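How to get your badminton serve to land short (and stay short)

Posted Friday, December 28, 2018

Quick one before the club night tonight. Been asked about the low doubles serve a lot since August so typing this up fast, sorry for the state of it.

What you need: a racket, a tube of shuttles, a court or a bit of hall with a line on it. String across the net posts if you can get it, a racket width above the tape. That's it.

Step 1 - grip. Short grip, thumb flat on the back. Fingers loose. If your knuckles go white you're holding it too hard. Move your hand up till the top of it is nearly on the shaft. Feels silly for a week, then it doesn't.

Step 2 - feet. Right foot forward for righties, close to the T but not on the line. Weight on the front foot and leave it there. No rocking. Rocking makes the shuttle go long, every time.

Step 3 - hold the shuttle. By the feathers, or the skirt on a plastic one, two fingers and thumb. Base pointing at the racket. Out in front of you, below the waist. Don't toss it. Don't drop it and swing. Let go right as the strings arrive.

Keep the spares in something you can kick along with you between ends. A tube is fine, a clear bag is better, you can see what's left. Stop serving when you run out, pick up, go again.

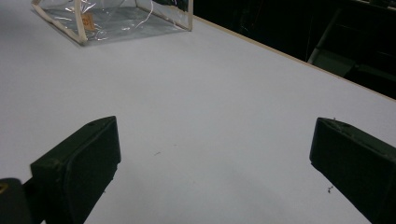 Clear pouch with beige piping.

Step 4 - the push. Not much backswing, a hand's width or so. Push from the forearm and squeeze the thumb at the end. You want the shuttle at its highest point before the net, on the way down as it crosses. Most people get this backwards, it peaks on the far side and gets killed.

Step 5 - the string. Serve under the string and over the tape. Start with 2 sets a session, count the good ones only. Over 500 good ones and you'll stop thinking about it. I did 1000 in a month at the Saltbridge hall and my arm was fine, my back less so from picking up.

Step 6 - add a target. Towel on the floor just past the short service line. Move it from the T to the wide corner after every few serves. Same motion for both, only the racket face changes, and late.

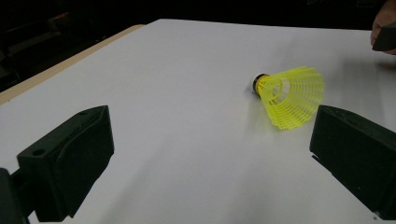 Plastic or feather, people always ask. Plastic for practice, no question. Last longer, cheaper, and you won't cry when one goes in the rafters. Pick yellow like that one if your hall has pale walls, white gets lost against them. Check the skirt before you start. If it's bent out of shape it flys funny and you'll end up fixing a serve that wasn't broken. Feathers for the last session before a match so your hand gets used to the touch.

Common problems

Into the net - you're hitting down on it. Tilt the face open a bit, push slower.

Too high - wrist is flicking. Go back to step 4, smaller.

Drifts left or right - elbow is moving. Tuck it a bit and try again.

Good in practice, rubbish in games - you're rushing. Take a breath, look at the tape, then serve. Your oponent can wait.

Flick serve is next, when I get a minute. Do this one first.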